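November, evening

Resealed the worktop this morning before breakfast. The instructions ask for 40 minutes between coats and I gave it 50, as the kitchen was cold. Two thin coats with a lint-free cloth, excess wiped back each time. Water beaded on the left side by the hob within a few seconds. On the right it still spread slightly, so that half will need a third coat at some point. I used the Prunis sealer again. The tin is now down to its last quarter.

Ilari Nurmi rang at lunch about the crockery. He wants the mixed lot listed before the end of the month and has already written 557 against it in his book, so 557 it stays. I pointed out that the flower plate doesn't belong with the bowls and should go in separately. He disagreed, then agreed. 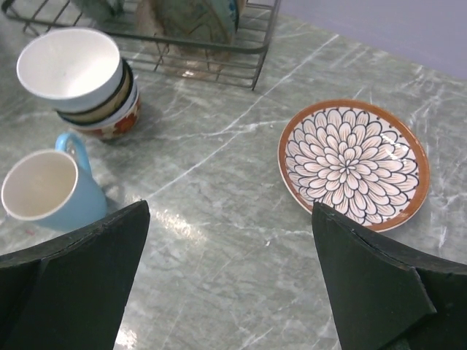
The plate is the better piece. Orange band at the rim, dots on the white ring inside it, and a big open flower in pink with heavy black outlines. Cristóvão Seixas thinks it came out of the Marras shop, which would make it older than the bowls, but there is no paper to support that and I have left the maker blank. It weighs about 400 grams on the kitchen scales. I haven't weighed the bowls. They nest well enough, though the stack leans, and I would wrap each one singly for the post.

The stone shows every light in the room after polishing. For anything that needs looking over closely I shall go back to the folded towel on the table - less glare, and softer if something slips.

To do: ask Cristóvão for the Trinavitz box, the one with the dividers. Buy tissue. Third coat on the right-hand side, once the plate is off it.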